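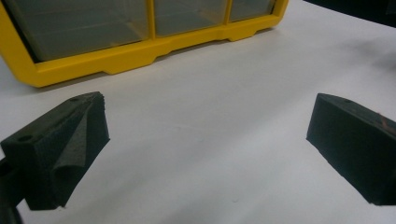 Workshop and stockroom walk-round - Stelton unit, ground floor
Done by: Ibsa Mamo
27 May 2024, started before the first delivery

Marks: OK / FIX (this week) / NOW (before anyone works there)

Entrance and corridor

Front door closer - OK. Slams a bit less than last time.
Mat - FIX. Corner curling up again, tape is not holding. Order a heavier one.
Corridor lights - OK, all on.
Corridor clear for full width - NOW. Two pallets of flat boxes from Dasov leaning on the wall by the fuse cupboard. Moved one myself, other is too heavy for one person. Driver says he was told to leave them there. Who told him?
Floor - OK. Dry.

Fire

Extinguisher by door - OK, pin in, needle in green.
Extinguisher by back sink - FIX. Tag is out of date. Same as in November, it's in my notes from then. Please can someone ring Gilbert and get them out.
Exit sign over back door - OK on mains. Battery test not done, couldn't find the key for the test switch.
Back door opens from inside without key - OK. Stiff. Needs a shoulder. Marking OK but have a look at the hinge side, paint is rubbing.
Assembly point sign - FIX. Faded to nothing, you would not know what it was.
Alarm call point - OK, glass whole.
Stuff stored within reach of the heater - NOW. Coats. Again.

Electrics

Extension leads - FIX. One daisy-chained under the packing bench, took it out and labeled it. Do not put it back.
Plugs and cables by eye - OK except the desk fan, cable is nicked near the base. Fan is in the scrap bin, leave it there.
Kettle - OK. Descale it someone.
Fuse cupboard - see corridor. Door has to open all the way, right now it opens halfway.
PAT stickers - most in date. Label printer has none at all, came from the Cluvura office so may have been tested over there. Ask.

Benches and small parts
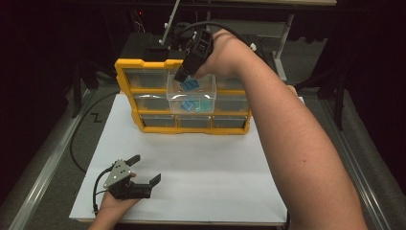 SMALL PARTS STORAGE

Drawer units sit flat and don't rock - OK.
Drawers slide and don't drop out when pulled - OK, pulled a few on each unit. One at the long bench comes right out if you tug it, has lost its stop. FIX.
Drawers pushed back in when not in use - FIX. This is the one people moan about, but elbows catch them and then it's parts all over the floor.
Sharp bits (blades, pins) kept seperate and lidded - NOW. Found snap-off blades loose in with the clips. Went through it with gloves on. Blades go in the tin, lid on, top shelf.
Labels - half are missing. Not a safety thing on its own, but people rummage when they can't read what's what, and see blades above.
Cracked plastic - OK, none seen on clear fronts. Check the undersides next time, didn't have a torch.
Bench height and clutter - OK.
Bench lamp arms - OK, one droops.

Racking

Load notice on each bay - FIX. Bay at the far end has none. The others say 1,000 kg per bay, don't assume that one is the same.
Uprights, dents - OK apart from the known one. Not got worse, the chalk mark still lines up.
Heavy stuff low - FIX. Boxes over 20 kg on the top level, I could not lift one down safely and I'm not small. Bring them down.
Floor bolts - OK, hand check only.
Kick step - OK, brakes when you stand on it. Ladder - missing a foot. NOW. Tied up with tape and a note on it.

First aid and welfare

Box stocked - nearly. Out of medium plasters, eye wash has 5 weeks left on it. Order both together.
Accident book - OK, there is a pen with it now.
Hot water - OK. Soap - OK.
Fridge - not on the list but somebody look in the fridge.

Money stuff, for whoever signs it

Quote for replacing the damaged racking bay and the sign came in at 2,195 with fitting. Sounds like a lot, I'd still do it. Racking is not where to save. I can get a second price if wanted - tell me before Friday.

To chase: Gilbert (extinguisher), Dasov (pallets, and where drivers are allowed to leave stuff), test switch key, load notice.

Not checked today: roof space, outside gate, battery on exit sign. Ran out of time, delivery turned up early and I was the only one in. Will do the gate tommorow.

I.M.

2 comments
5 shares

Recent checklists
Loading bay, morning check
Ladders and steps, what to look for
Kitchen and break room
Van check before you leave the yard
First aid box contents list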